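Notebook, Tridness wall paint trial – entry 13
December, started 9:40 a.m.

Carrying on from entry 12. Question is still whether the Grilar matte emulsion chalks less than the Clirolard one when both go over the same lime-rich skim. Panels have been curing since the last entry. Humidity in the cabinet drifted during the first night because the door seal was folded under. Seal refitted, drift gone. Both sets saw the same drift so I am keeping them.

Panel prep, for whoever repeats this: skim sanded at 180, vacuumed, wiped with a barely damp cloth, left overnight. First coat thinned 5 percent by weight with tap water. Second coat straight from the can. The Ahmadpour primer went on the upper row only. Do not prime the lower row, even if it looks thirsty.

Chalking test
Black felt, one pass, 61 mm stroke, loaded with the small brass weight. Felt goes to the flatbed scanner and gets read as mean gray value against a clean piece. New felt for every stroke. I tried turning the felt over to save material and the back picks up lint from the bench, so those readings are struck out.

Primed panels: Grilar and Clirolard cannot be told apart. Spread within each paint is larger than the gap between them.
Unprimed panels: Clirolard leaves clearly more powder on the felt. Worst at the lower left corner of panel 5, where the skim is also softest under a thumbnail. Could be the skim and not the paint. Needs a scratch test before I write anything stronger.

Scrub test
Counter on the scrub rig read 2,257 when the unprimed Clirolard panel broke through to skim. The Grilar panel was stopped at the same count with the film still closed. One panel each, so this is a hint and no more. The sponge holder was also a little loose on the left screw – tightened now, but I can't say when it worked free.

Sheen
Gloss meter at 85 degrees only. The 60 degree readings are too close to zero on either paint to mean much. Zero tile cleaned before each row.

Large surfaces
Panels are flat and small, and a matte finish is judged on a big wall under ceiling light. On a curved wall the shading changes along the bend and hides lap marks that a raking lamp would show. 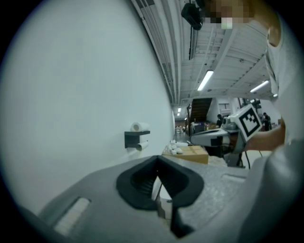
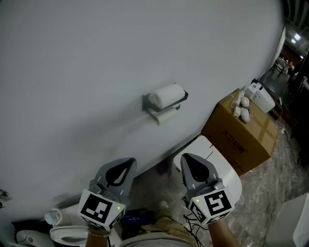

To do
– Scratch test on panel 5, all four corners.
– Three more unprimed panels per paint, skim from one single batch.
– Order black felt. Same supplier, same weight.
– Check the scanner lamp warm-up. First scan of the morning reads darker than the rest.
– Move the raking lamp stand out of the cabinet aisle.
– Relabel the lower row, pencil is fading on two of them.

Stopped 4:15 p.m. Cabinet left running, door seal checked.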